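Folding Heavy Knitwear: Gallery
November 5, 2019
Notes and photos by Weronika Olszewski

The gallery covers the folding part of the winter clothing changeover at the Platstead apartment. The closet there has one hanging rail and a set of shelves 40 cm deep. Coats and shirts take the rail. Sweaters go on the shelves, folded, and stay there until March.

Knits should not hang for a whole season. The weight of the garment pulls on the shoulders and the body grows longer. A cable knit is worse than a plain one, as the crossed stitches use more yarn for the same area. Fold it and the weight is carried by the shelf.

Surface

Use a bed if the table is short. A full-size adult sweater with the sleeves out needs more width than most kitchen tables have. Pull the cover flat first, but do not bother removing every crease. The cover has to be clean and free of loose threads. Close any zippers and turn buttons away from the knit.

Fold sequence

Lay the sweater face down and square the hem. Bring one side in toward the center, then lay the sleeve straight down along the body, cuff toward the hem. Repeat on the other side. Fold up from the hem in two or three turns, depending on length, and turn the stack over so that the front is on top. Press out the air with a flat hand. Do not lean on it.
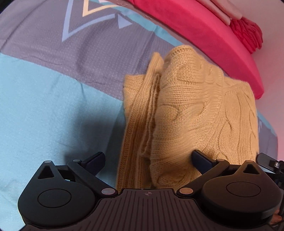 Bulk collects wherever ribbing sits on ribbing. Cuffs, hem and collar are the usual places. If the stack leans to one side, open the last turn and move the cuff in by a few centimeters. A stack that leans on the bed will lean more on the shelf, and the next one placed on top will slide.

Target width is 22 cm for the Platstead shelves, which puts two columns side by side with a gap for the hand. Shelves at the old place in Clestadcombe were narrower and the same sweaters had to be folded in thirds. That left a hard line down the front of each one by spring, and it took steaming to get out.

Stacking

Heaviest at the bottom. Put no more than 5 in a column, fewer if they are cable or fisherman knits. Fine knits go in a separate column. Place the folded edge toward the front of the shelf so a single piece can be pulled without catching a sleeve.

Light colors get a cotton sheet or a clean pillowcase between them and anything dark. Dye transfer is slow but it does happen, mostly with new black and navy wool. Cream and off-white knits also pick up dust along the exposed edge — a cloth laid over the top of the column is enough.

Storage supplies

The lidded boxes are the Pisach medium size, bought for the previous changeover. They hold four thick sweaters or six thin ones. The lids bow slightly when the box is full, so only one layer of boxes is used per shelf. The cotton bags came from Kırmızıgül and have a drawstring, with no plastic lining. Plastic bags were tried one year and are not recommended for wool kept longer than a few weeks.

Cedar blocks are placed in the corners of the shelf and never directly against the knit. Sand them lightly once a year when the smell fades.

Before anything goes in

Wash or air every piece. Moths go for worn spots, mainly the neck and cuffs. Let washed wool dry flat for two full days before folding, longer in a cold room. Check the inside of the cables too, where the knit is thickest and drying is slowest.

Next gallery: scarves, hats and the top shelf.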